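Bin picking, part four: fingertips, cables and clamps

Last updated: Friday, May 11, 2018
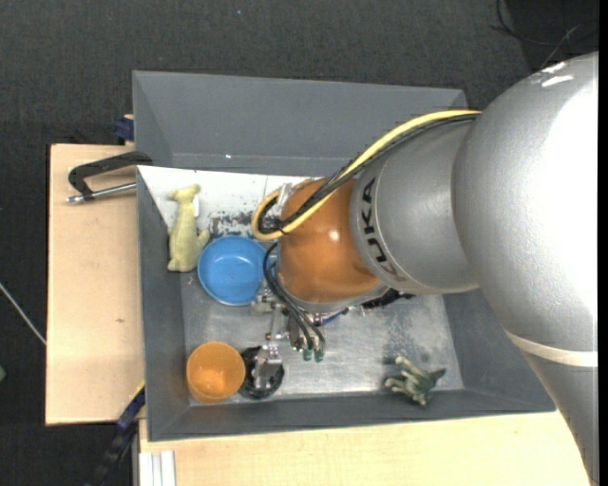 I have spent most of my free evenings since November on the picking cell at the workshop, and the part that took longest was the gripper. The arm is a KUKA and it does what it is told, so I have very little to say about it. The gripper is ours, put together from small aluminium parts and a lot of screws, and it is on its third set of fingers. The tips are now covered with green pads, and the grey bin underneath is clamped to the table so that it stays where the software thinks it is. The rest of this post covers those changes in more detail than most people will want.

Fingers first. The first set were bare metal. They were fine on anything with flat sides and hopeless on anything smooth and round. A bowl would start to lift, turn a little and drop back. I tried raising the closing force, which only made it drop from slightly higher up. The second set had strips of rubber cut from an old bicycle inner tube and stuck on with contact adhesive. Grip was much better, but the adhesive let go after a few evenings and the strips began to creep sideways. I found one of them stuck to the underside of a cup.

The pads on the present set came from Handulis, who sell them in packs of 4. They push over the tip and hold by friction, with one small screw as a backup. I have done 200 picks on this pair and they show some shine at the edge but no tearing. They do make the fingers thicker, and I forgot to allow for that in the software. For a whole evening the gripper came down a few millimetres too wide and nudged things along before closing on them. If you change your fingertips, measure them again and put the new numbers in before you do anything else.

Next, the cables. The one thing I would do differently from the start is the cable run from the top of the arm down to the wrist. I tied everything down tightly at first because it looked tidy. With the wrist turned right round, the yellow cable went as straight as a rod and I stopped the arm by hand. Now it has a proper loop beside the wrist, and the black ones have slack as well. It looks worse and works better. The loop must not be so big that it catches on the side of the bin, and the only way I found to check was to run the arm through its most awkward positions at very low speed and watch. I did this with one hand on the stop button. It took 85 minutes, including a break for tea.

The bin gave trouble of a different sort. It is a shallow tray with sloped sides, and the slope helps, as things tend to slide back towards the floor where the fingers can reach them. The trouble was that the whole tray moved. Each time the gripper touched the side, the bin shifted a little, and after a dozen picks everything was off. I tried double-sided tape, which held until the first warm day. Clamps were the obvious answer and I should have started with them. One of the clamps gets in the way of my elbow when I reach over to rearrange the contents, and I have the bruise to go with it.

The floor of the tray is scuffed and has dark bits on it. I wiped it down a couple of times early on and then stopped. The camera software, which is a small program called Plistenance that I have been adapting, was doing very well on a clean tray and badly on a dirty one, and I would sooner it learned to cope. It still sometimes takes a patch of dirt for an object and goes down to fetch it. I have added a rule that ignores anything below a certain height, and that has cured most of it.

As for what goes in the bin, I change it round every session. The soft toy is the easiest by a long way. You can close on almost any part of it and it comes up. The blue bowl needs to be taken by the rim, and the orange cup is difficult for the depth readings because light goes through it. The little green figure is small and low, so the fingers have to go nearly to the floor, and the height rule I have just mentioned has to be set with that in mind. Set it too high and the figure is treated as dirt.

On the last full run I did 19 tries with mixed objects and wrote down every miss in the notebook. Most of the misses were the cup. I have ordered a different depth sensor from Parry to see if it does any better, and if it doesn't I will try lighting the bin from the side.

Still to do: a proper bracket for the cable loop, a longer test of the pads, and a second bin to put things into. At present the arm lifts an object, holds it for a moment and lets it go again over the same tray, which is enough for testing grip but not much use otherwise. The Pralis people have a tray of about the right size in their catalogue and I will measure the table before I order it.

I will put the finger drawings up when I have corrected the thickness on them.

3 comments
Shared 11 times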